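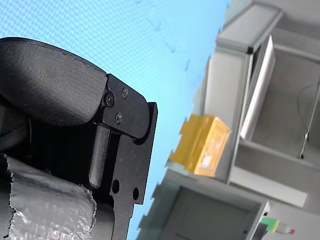
4. Recording reach and grasp trials

Read this section after you have finished the wrist camera check in section 3. The steps apply to every site that contributes trials to the Kashyap grasp study. The study tests whether a policy trained only on wrist views can choose a grip width for large objects.

4.1 Before the first trial

1. Turn on the arm controller and wait for the ready message.
2. Open Hilleo and load the Stelimham profile. Do not use the default profile. It closes the fingers at a higher speed.
3. Tighten the screws on the finger brackets by hand with a hex key.
4. Open and close the gripper 2 times with nothing between the fingers. Watch for uneven travel.
5. Type the object name and the operator code. Both fields are required.

CAUTION: Keep hands away from the fingers once the profile is loaded. The gripper can move when the software reconnects.

4.2 Reach phase

6. Move the arm to the start pose and press Record.
7. Hold the pose for 700 milliseconds. Hilleo uses this still period to line up the camera and joint logs.
8. Guide the arm toward the object at an even speed. Small corrections are fine and should stay in the log. 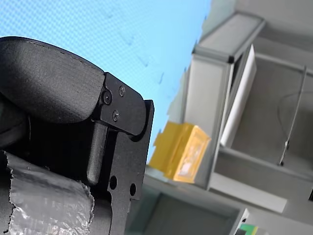
9. If the arm stops because of a joint limit, end the trial and mark it "limit." Do not delete it. Stopped trials are used as negative samples.

Note: Leave the background as it is between trials. Shelves, bins and cables do not need to be cleared away. In the first round, policies trained against a plain backdrop did worse when they were moved to the Clotmont lab, so the backdrop was dropped from the method.

4.3 Grasp phase

10. Close the fingers until the force reading levels off.
11. Wait for the grip width to appear in the side panel, then press Mark.
12. Lift only if the trial sheet calls for it. Many trials end at contact. 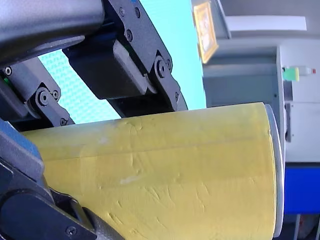 Figure 4-3. Gripper fingers on the yellow cylinder, near its left end.

Note: Large cylinders may fill most of the wrist view. This is expected. Do not move the camera to get more of the object in view, or the calibration from section 3 will no longer apply.

13. Open the fingers, return to the start pose and press Stop.

4.4 How many trials to record

Record 200 trials for each object. The first round used 146, and the grip width error was still falling when the data ran out. Count trials marked "limit" separately.

If a session is interrupted, save it and start a new one. Hilleo will not join two sessions, and files joined by hand are rejected at upload.

Section last changed Tue 25 February. Grip width results from the second round will be added in April.

2 comments
Share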